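2018-04-11
Ink bench, batch 322

Eleven days on the shelf and the iron gall still looks like weak tea in the bottle. On paper it goes down gray and then takes its time. Gintarė asked whether I had forgotten the iron. I had not forgotten the iron. I did have to go and check the notes, though.

Recipe as before, 700 ml water, oak galls from the August bag, gum arabic added last. The galls are smaller this year and full of exit holes, so the wasps got there first and took the tannin with them, or that is my current excuse. 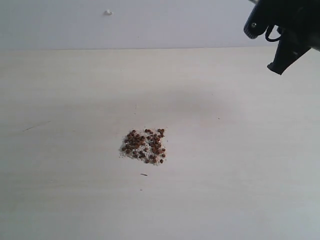 Color calls are the weak point of the whole log. I write "blue-black," Elīna writes "slate," and we are both looking at the same swatch. Part of it is what sits around the swatch. Take the wall and the tabletop: I would have called both white, and side by side the top is plainly cream and the wall is a light gray-white. A swatch laid on one will not look like a swatch held up to the other. From now on they all get read on the gray card, including mine.

Commercial comparison is Brotar registrar's ink, bought new. It writes darker on the first stroke, which is the dye in it and nothing to be jealous of. I am a little jealous.
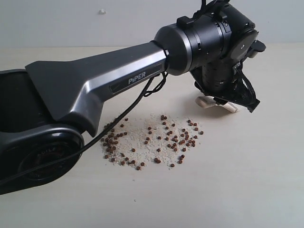

The Brotar also behaves in a dip pen, where 322 tends to arrive all at once. More gum would slow it down. More gum also made 319 dry like varnish and crack on the fold, so I am going up in very small steps and writing each one down this time — see the missing page for 319.

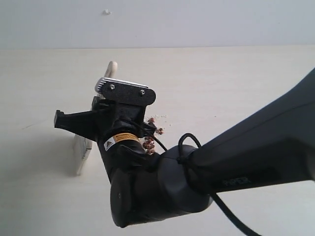 PAPER

Three sheets so far. Prandero laid: no feathering, sharp hairlines, costs too much to test on. Kazlauskienė's offcuts: good on one side, blotter on the other, and the sides are not marked. Copier paper: spiders, as expected.
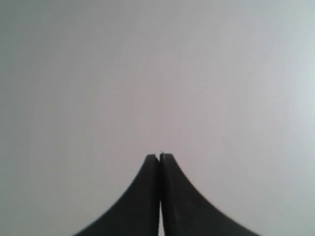
Line spread measured on the Prandero with the loupe, same nib, same hand (mine, after coffee). I expected a mess and got a single hump when I plotted it. The outline is close to what those two dark gripper fingers make pressed together, narrow tips in the middle and the sides sweeping out wide toward the bottom. I'd like the feet pulled in a good deal. Most of the wide readings are downstrokes right after a dip, so wipe the nib on the rim before the next set.

To do
Strain 322 again, there is something floating in it.
Return loupe to Gintarė.
Order galls, ask for ones without holes.
Lightfast strips: eight in the window, eight in the drawer. Label them before, not after.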